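# What people leave on buses

The lost property office at Bernach bus station has opening hours, though you have to find the office to read them. It is behind the ticket machines, past a door marked Albers Coaches that leads to a cupboard. The woman who has run it since the route to Movholm was still hourly says she has asked for a sign. "They gave me one. Somebody left it on the 422."

She took the job for a summer. She had been told it would be quiet, and for the first week it was, until the schools went back in September and the shelves filled with single shoes.

"I don't understand the shoes," she says. "A hat, fine. But you've got off the bus, you're walking along, and one foot is cold. At what point do you notice?"

Umbrellas are the bulk of it. Last year she took in 196, nearly all black, and their owners come in and describe them as black. She asks for something more. They say it has a handle.

What she likes best are the claims for things that were never handed in. A man from Familden came every month for a year to ask after a casserole dish. "He'd had the casserole as well, obviously, but he was realistic about that."
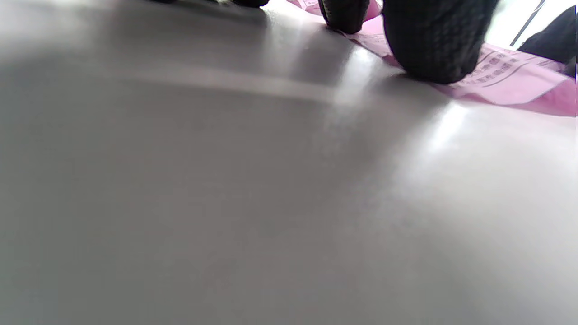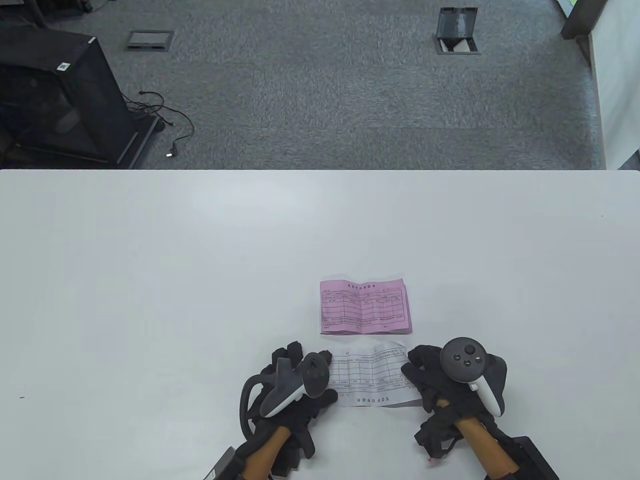
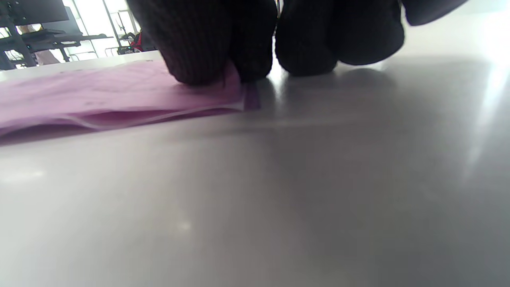
The rule is that everything is kept for three months and then sold, given away or, in the case of food, dealt with rather sooner. She once came back from a fortnight's holiday to a smell that took two days to trace to a lunchbox inside a rucksack inside a suitcase. The suitcase had been labelled by her stand-in as "suitcase, fine".

Does she get thanked? She considers this for some time. "Relieved people are quite rude. They want it to have been your fault a little bit. You hand them the phone and they look at it as if you've been reading their messages."

The dearest item in her time was a violin, collected the same afternoon by a girl who seemed sorry to have it back. The cheapest was half a pencil, for which the owner made two trips from Movholm and paid the fare both times. She didn't ask why. She did offer him a whole one, and he was offended.

There was talk of moving the lot to a website, with photographs, so that people could look before they travelled. The company tried it and got more than 400 messages, most from people who had lost nothing but rather liked the look of a particular coat. The page came down again, and the coat went to the hospice shop, where she bought it.

She is wearing it when we leave. She gets as far as the bus stop, pats both pockets, and goes back for her gloves.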